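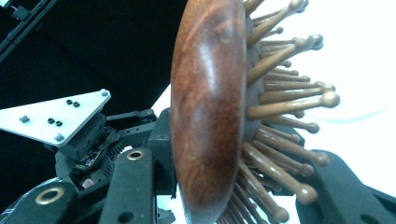 Print this page | E-mail this page
Reading time: 5 minutes
Home | Reviews | Feeds and Readers | Site Tools | Archive

Tremero Feed Monitor: a review after eight months

Tremero is a web service that watches RSS and Atom feeds and tells you when something is wrong with them. You give it the address of a feed, it fetches the feed on a schedule, and it keeps a record of what came back. It also gives every feed a health score out of 100. I have used the paid plan since July on the feeds for a small group of shop and magazine sites, and this review covers the version that was live on 1 Mar 2019.

Setup

Signing up takes an e-mail address and a password. No card is needed for the free plan, which covers 5 feeds and checks each of them once a day. The paid plan covers up to 85 feeds with hourly checks. There is nothing in between, and several people on the support forum have asked for a middle plan without getting an answer.

Feeds can be added one at a time or by uploading an OPML file. I exported mine from Flurmont, the desktop reader I use, and the upload worked the first time. Folder names came across as tags. Two feeds that redirect to a new address were added under the old one, with a small note beside them. I would have preferred to be asked, but the note is clear enough and one click changes the address.

Feeds behind a password are supported. The login details are entered on a separate screen, and once saved they can be replaced but not viewed.

What it checks

For each fetch, Tremero records the response code, the size of the file, the time it took, the number of items, and the date of the newest item. It then runs the feed through a validator and lists any errors with the line number.

The validator is stricter than the one built into Jakab, the publishing system two of our sites run on. Jakab lets through item dates with the wrong time zone format, and most readers cope with them. Tremero marks every one as an error. On the day I added our largest feed it reported 744 errors, and all of them were that same date problem repeated in every item of a full-archive feed. You can mute a type of error for one feed, but you can't mute it for all feeds at once, so I had to do it site by site.

It also found things I did not know about. One feed had been sending relative image links for a long time, which meant no pictures showed in readers that don't fix those up. Another had a copy of the same item under two different IDs. Both were simple to repair once I knew.

The health score

The score is the part Tremero puts on its front page and the part I use least. It combines freshness, validity, speed, and something called content balance, which compares the amount of text to the number of images. The help page lists these four but does not say how much each counts.

Freshness seems to weigh a lot. A feed for a quarterly magazine scores badly for most of each quarter, although it is doing exactly what it should. You can set an expected update interval on the feed's settings page, and after I did this the score went up, but only partway. A shop feed that republishes the same products every night scores very well, even though a subscriber would find nothing new in it.

Content balance is no more useful to me. A photo feed is marked down for having little text. If you report scores to a client, be ready to explain this.

Alerts

Alerts go out by e-mail or to a web address of your choice. You can set one for a failed fetch, a validation error, no new items within a set time, or a sudden change in file size. The last one is good. It caught an empty feed on one of the shop sites within the hour, while the server was still returning a normal response code.

By default an alert is sent after a single failed fetch. That is too quick for cheap hosting, where a timeout now and then is normal. Change it to two or three in a row – the setting is under Account, not under Alerts, which took me a while to find.

E-mails are plain text and short. The subject line has the feed name and the problem, so they can be filtered easily.

Reports and export

The history page shows a graph for each feed going back 18 months on the paid plan. Mine doesn't go back that far yet, but the months I have load quickly and can be exported as CSV. The column names in the CSV don't match the labels on screen. "Latency" in the file is "Response time" on the page, and "n_fresh" is not explained anywhere.

The PDF report is weaker. It puts one feed on each page, whatever the amount of data, and there is no summary page. I stopped using it and build my own from the CSV.

Compared with Bronlow

Before this I used Bronlow, which does a similar job. Bronlow has a better dashboard and lets you compare two feeds side by side. It also has team accounts, while Tremero allows a single login per subscription. On the other hand, Bronlow checks only every six hours on its standard plan, and its validator gives the error without the line number. For a long feed that makes a real difference to how long a repair takes.

If several people need to see the results, Bronlow is the easier choice. I look after the feeds alone – so the faster checks and the line numbers matter more.

Support

I wrote to support twice. The first question, about the redirecting feeds, was answered the next morning with a correct answer. The second, asking how the score is worked out, got a link to the help page I had already read.

Good: hourly checks, line numbers in error reports, file size alert, OPML import
Not so good: unexplained score, single login, poor PDF report, no middle plan

Rating: 3.5 out of 5

I have renewed for another year. The free plan is enough for one blog and a podcast, and the checks are the same ones, only less often.

Back to Reviews | Next review | Top of page
Print this page | E-mail this page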